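Bench Assembler, Small Household Goods (Part-Time and Full-Time)

Gesta Home Goods
Location: Riquelme Building, second floor
Posted: Sunday, September 18, 2022
Reports to: Menaka Weerakoon, Assembly Lead

About the job

Gesta puts together and packs small storage products for kitchens, closets and home offices. Most of what we sell is plastic: racks, dividers, drawer inserts, hooks and trays. The parts come to us molded and cut. Our job is to check them, fit them together, add the instruction sheet and box them for shipping.

We are hiring 11 bench assemblers for the fall and winter season. Three of these positions are full-time and will continue after the season ends. The rest are part-time through the end of May. If you are hired part-time and want to be considered for a permanent spot later, tell Menaka and she will put your name down.

You do not need factory experience. People who have worked in kitchens, mailrooms, fabric stores and libraries have done well here. You do need to be comfortable doing the same kind of work for several hours and looking closely at small things.

What you will do

Take parts from the bins on the supply shelf and lay them out on your table.

Check each part for cracks, rough edges, bent legs and slots that did not cut all the way through. Put rejects in the red tub and write the reason on the tally sheet.

Fit dividers and legs into racks by hand. A few products use a rubber mallet. Screws are rare.

Stand each finished rack up on the table and look at it from the front. If it leans or rocks, take it apart and try again with a different leg.

Wipe off dust and fingerprints, bag the product, add the sheet and close the box.

Keep your table clear enough to work on. Finished pieces go on the cart when you have a full row.

Sweep your area and return unused parts to the correct bin before you leave.

The products

You will start on the Jista line. These are flat plastic racks with slots along the top edge, used for holding plates, lids or files upright. They are light and easy to learn on, but the slots have to be checked one at a time. A rack with one bad slot looks fine lying flat and is useless once the customer puts a lid in it.

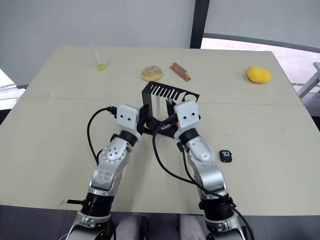 Black slotted rack held upright on the table.

After your first few weeks you will also be trained on the Prevo line, which has more parts and comes in four sizes. Prevo drawer inserts have to be test fitted in a sample drawer before they are boxed. It takes most people longer to get used to Prevo because the left and right side pieces look almost the same. They are marked on the inside edge with a small L or R, and we will show you where.

We do not set an individual speed target during training. Once you are trained, a normal full shift on Jista is 184 finished racks. Output on Prevo depends on the size and is planned by the table, so two people at the same table share one number.

Hours

Full-time: Monday through Friday, 7:30 a.m. to 4:00 p.m., with a half-hour lunch and two paid breaks.

Part-time mornings: 7:30 a.m. to 12:00 p.m., at least three days a week.

Part-time afternoons: 12:30 p.m. to 4:30 p.m., at least three days a week.

Part-time staff choose their days at the start of each month. You can trade shifts with another trained assembler as long as both of you sign the sheet by the day before. There is no weekend work except in the first half of December, when we ask for sign-ups. Weekend hours are paid at time and a half.

Pay and benefits

Starting pay is $18.50 an hour for everyone, full-time or part-time. It goes to $19.75 after you have been signed off on both product lines. We pay every second Friday by direct deposit or check.

Full-time staff get health and dental coverage after 60 days, ten paid days off a year and paid holidays. Part-time staff earn one hour of sick time for every 30 hours worked. All staff can buy Gesta products, including seconds, at cost.

Training is paid at the full rate. It takes place at the bench with an experienced assembler and lasts five shifts for Jista and eight for Prevo. If you need more time than that, you will get it.

Working conditions

The workroom is indoors, heated and well lit. Tables are a fixed height, but we have stools in two heights and standing mats, and you can sit or stand as you like. The heaviest box you will handle is 22 pounds. Anything over that is moved by the stockroom with a pallet jack.

Some of the parts have sharp corners when they first come out of the carton. Thin cotton gloves are provided. Some people prefer to work without them on the smaller pieces and that is allowed. Closed-toe shoes are required at all times. Long sleeves should be rolled or fitted, and long hair should be tied back.

You may listen to music or podcasts with one earbud in. Phones stay in your pocket or locker. Food and open drinks stay in the break room, which has a fridge, two microwaves and a coffee maker. Water bottles with lids are fine at the table.

Parking is free in the lot behind the building. The number 55 bus stops across the street. The building has an elevator and the restrooms on our floor are accessible. If you need a change to the table, stool or schedule to do this job, mention it when you apply or at any point after.

What we ask for

You must be 18 or older and authorized to work in the United States.

You should be able to use both hands for fine work, with or without an accommodation.

You should be able to read a one-page parts list in English or Spanish. Our instruction sheets and training notes come in both.

Please be on time. Tables are planned in pairs, and an empty seat slows down the other person.

Any background in quality checking, packing or light assembly is a plus. So is basic spreadsheet use, as one of the full-time positions includes entering the tally sheets at the end of the day.

How to apply

Fill out the one-page application at the front desk, Monday through Friday between 8:00 a.m. and 3:00 p.m., or ask for it by email and send it back the same way. A resume is welcome but not required. Please include the hours you are available and the name of one person we can call who has worked with you.

Rigoberto Agudelo in the office schedules the interviews. Plan on 45 minutes. The first part is a conversation with Rigoberto and Menaka. After that you will sit at a table and put together a few Jista racks with someone showing you how. You will not be timed. We want you to see what the work is like before you decide, and we pay a flat $15 for the visit whether or not you take the job.

Applications are read in the order they come in. We will call or email everyone who applies, including people we do not hire. Positions stay open until they are filled.

Gesta Home Goods is an equal opportunity employer.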